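News > Workshop > April
Last updated: 18/04/2022

Aluminum framework at the Starnisville workshop
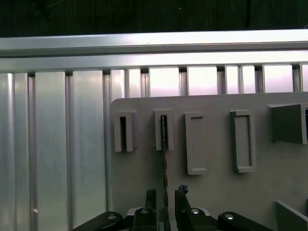 Members who use the back bay at Starnisville have been asking when the new bench enclosure will be ready. The framework is up, and the parts that remain are small ones. We bought the aluminum from Danada as offcuts, in mixed widths, and decided to use it as it came. That is why the vertical strips under the crossmember don't match – a narrow one sits next to a wide one, with a dark seam between them. We talked about trimming everything to one width, but it would have meant a lot of cutting for no gain in strength. The faces have been left brushed. They pick up light easily, so expect some glare if you set a lamp close to them.

The order came to 19 lengths and cost about 400 dollars with delivery. Six lengths were too short for the wall and have gone on the offcut rack by the chop saw. They are free to anyone with a current membership. Please write what you take on the sheet.

A few points on looking after the metal. Wipe it with a soft cloth and a little dish soap, and go along the grain. Do not use steel wool or the green pads, as the scratches can't be polished out without doing the whole strip. Filings collect in the grooves and should be brushed out before you wipe.

If you want to hang anything from the rails, ask at the desk first. Clamps are fine. Drilling is not, at least until the Majumder fixings arrive and we know where they will go. We expect them before the end of the month.

The next job is the Brostico lighting strip, which will need the bay closed for 6 hours. The date will be posted on the door.

We use cookies to remember your newsletter settings. Accept | Manage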